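Home & Storage > Kitchens > Small spaces

White wire shelf thing, what fits underneath??

Tharun Mudaliar
Posted Thursday, 17 replies hidden, 2 shown

Hi all, quick one. Got a white wire shelf unit, two levels, flat panel on top and another at the bottom, open in between. Meant for the worktop but it's on the table for now while I work out what goes where. Kitchen is tiny, flat in Pliltemton, no wall cupboards on the one side.

Plan was mugs and cups below, tea and coffee tins on top. Problem is height. Tried my red cup in the bottom bit and it goes in but the rim ends up right up under the top panel, so I'm worried about knocking it every time I reach in half asleep.

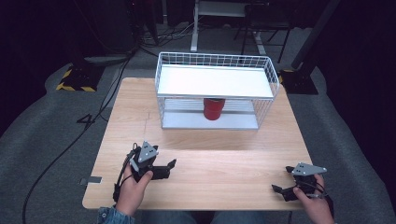
Red cup on the lower level, rim just under the top shelf.

Do I swap it round and put cups on top, or is there a trick to this? Also does the wire mark the wall if you push it right back? Landlord is fussy. Don't want to buy another one, already been through 2 of these from Matino and sent them both back. Thanks

zeria_lane
Swap it. Cups on top, tins underneath. Anything you pick up every day wants clear space over it, otherwise you're tilting it to get it out and one morning it'll be full. Ask me how I know.

Low stuff goes below – sugar, teabags in a flat box, the little plates. If the tins are taller than the cup then obviously ignore me, measure the gap first. Mine is a different make, gap is 131 mm and most ordinary mugs are fine but the tall ones catch.

For sliding about on top I cut a bit of that rubbery drawer liner to size. Cheap, comes off to wash. Don't get the sticky sort, it goes horrible and you'll be picking at it for weeks.

Wall: yes it can mark, mine did. Little grey lines on the magnolia. Stick felt pads on the back corners or just leave a finger's width.

P. Šindelář
Agree about the pads. Disagree on the cups, I keep mine undernearth becuase of dust and grease from the hob. Depends how far you are from the cooker I suppose. If its next to it then under, if not then on top.

You could also leave the tall cup out and only put short ones below. Or hooks! The S shaped ones, over the wires at the side, cups hang on the outside. Only works if there's room next to it and don't hang loads on one side or it wants to tip.

Had mine since 2000 and the white has come off at one corner, bit of rust there, so dry it if it gets splashed. Otherwise no complaints.

Tharun Mudaliar
Cheers both. Not near the hob so will try cups on top. Liner and felt pads on the list – will measure the tins tonight.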